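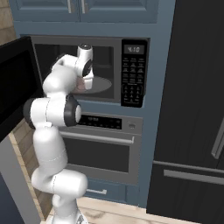 White arm at the open microwave, slate-blue cabinets.

How to write an artist statement for a group show

Start with what the work is made of and how big it is. Fanni Sárközi, who hangs the June show at Farkbridge, reads those lines first when she plans the walls.

Write 1,000 words without stopping, then cut to 500 or fewer. Keep the verbs. Take out "explores" and "interrogates" wherever they turn up.
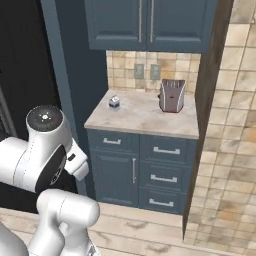 Square backsplash tiles between blue-grey cabinets.

Next, name one choice you made — a colour, a paper, a size — and say why. Two sentences will do.

Read it aloud to someone who hasn't seen the work. Mark any spot where you have to explain yourself and rewrite it.

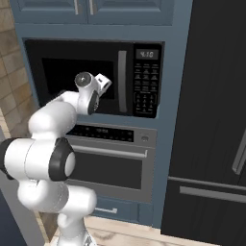
White arm with black joint rings, in front of the microwave.

Save it as plain text and send it with your labels by 6 pm Saturday.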